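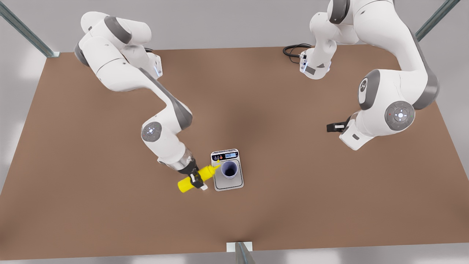 The dispensing cell in simulation: bottle, cup and scale between the two arms.

Setting up and looking after the Neltdale dispensing cell

The two-arm cell at Neltdale has now been in regular use long enough for its set-up procedure to be written down properly. Until June the procedure existed as a page of notes taped inside the cabinet door, together with a number of corrections in different inks. The present entry replaces that page. It is intended for colleagues at Festcombe, where the second cell is to be assembled, and for anyone at Neltdale who is asked to bring the cell back into service after a shutdown.

The task itself is a modest one. One arm takes a squeeze bottle, brings the nozzle to a cup standing on a digital kitchen scale, and dispenses until the target weight is reached. The other arm is responsible for placing the cup and removing it afterwards, and waits with its gripper open above the table in the meantime. All motions are prepared in the simulated cell first and transferred to the physical one only when they have passed there. The simulated cell should therefore be treated as part of the equipment and maintained with the same care.

Naming of the arms

Left and right are given from the position of the robot, facing out across the table from the edge where the arms are mounted. An operator standing at the front will consequently find the right arm on his or her left-hand side. This has caused more lost time than any mechanical fault. All log entries, cable tags and file names must follow the robot's convention. Entries reading "left (as seen)" will be returned to the person who wrote them.

Levelling the table and placing the scale

The table is levelled first, before power is applied to either arm. The level is laid along the back edge between the two bases, then across the table from back to front. Adjustment is made at the feet. Once the table is satisfactory the scale is put in position, slightly forward of the two bases and midway between them, with its control panel towards the arms and the weighing platform towards the operator.

The orientation of the scale was the subject of some discussion. With the panel at the front the display is easier for a person to read, but the cup-handling arm then passes over the buttons on every approach, and on two occasions it pressed one. The present arrangement is to be kept. Readings are taken through the data connection and the display need only be consulted during the morning check.

The scale is switched on and left for ten minutes before it is tared. The check weight supplied by Semard is then placed at the centre of the platform and afterwards at each corner. If any corner reading differs from the centre by more than a gram, the scale is lifted, the underside wiped, and the test repeated. A scale which fails a second time is exchanged. It should not be packed up with card or tape.

The bottle

Bottles are filled to 80 per cent and no further. A completely full bottle gives way at the first closing of the gripper and will discharge before the nozzle has reached the cup. A bottle less than a third full draws in air and spits. The yellow bottles are the only pattern approved at present, and the model used in simulation was measured from one of them. The clear bottles in the store are softer in the wall and must be kept for cleaning fluid.

The gripper takes hold of the body of the bottle, away from the shoulder. Two separate closing positions are stored. The first holds the bottle without squeezing it and is used for lifting and travelling. The second applies the squeeze and is called only when the nozzle is at the cup. After any change of finger pads both positions must be taught again, the holding position first. A used pad is thinner than a new one, and the old values will produce either a dropped bottle or a wet table.

During the approach the bottle is carried almost horizontally, with the nozzle end slightly raised, so that nothing runs out on the way. It is tipped down only at the rim. The approach point should be taught with the cup in place on the scale and never from the bare platform, and the nozzle must not touch the cup at any time. Contact adds to the reading and the dispense will stop short. Where a batch shows a steady shortfall of a few grams, contact at the rim is the first thing to look for.

The waiting position of the second arm

The left arm waits well above the table, to its own side of the scale, with the gripper open and pointing in towards the work. It is tempting to bring it lower and so shorten the cycle. This was tried in the spring. The forearms did not collide, but the clearance at the wrists was smaller than our rules allow and the change was withdrawn. The time saved was slight in any case.

Cables should be checked at the same stage. A loop of slack is left on the table beside the base of the left arm, and it should lie flat. It must not be drawn tight to improve the appearance of the cell. The shoulder needs that length when the arm turns fully, and a connector was pulled in February for exactly this reason.

Agreement between the simulated and the physical cell

Each Friday the same dispensing routine is run in both cells and the joint positions are compared at the approach point, at the rim and on withdrawal. The routine compares 771 recorded points for each arm. Small differences at the wrist are normal and may be left alone. A difference which appears at the shoulder and is repeated all the way down the arm generally means that the base has shifted or that the table has been moved. In that event the table is surveyed again and the model corrected. Correcting the program to suit a table that has moved is not acceptable practice, however pressing the work.

The simulation represents the position of the bottle, the cup and the scale well. It represents the behaviour of the liquid poorly. Squeeze force and dispensing time must always be settled on the physical cell, with water, before the working liquid is introduced.

Routine care

At the end of each day the platform of the scale is wiped with a damp cloth, the finger pads are cleaned with alcohol and the bottle is emptied. Bottles are not to be left in the gripper overnight. The wall takes a set, and the holding position will not be reliable in the morning.

Finger pads are changed after more than 4000 closings, or earlier if the surface has become shiny. The Kazmi pads have proved satisfactory and are held in stock at both sites. The screws are tightened by hand with the short key. Joint caps are wiped only, and are not to be removed at site level. If one is found loose the cell is stopped and the matter reported.

After a spill, the arms are stopped and the scale is disconnected before any wiping begins. The underside of the scale must be looked at as well as the top. Liquid gathers beneath the body and is easily missed.

Matters outstanding

The check weight for Festcombe has been ordered from Semard but has not yet arrived, and that cell should not be used for measured dispensing in the meantime. The stored positions from Neltdale may be loaded there as a starting point. They will need to be taught again once the table has been levelled and surveyed. A revised sheet for the cabinet door will be sent to both sites with the next parts delivery, and the old one should be taken down when it comes.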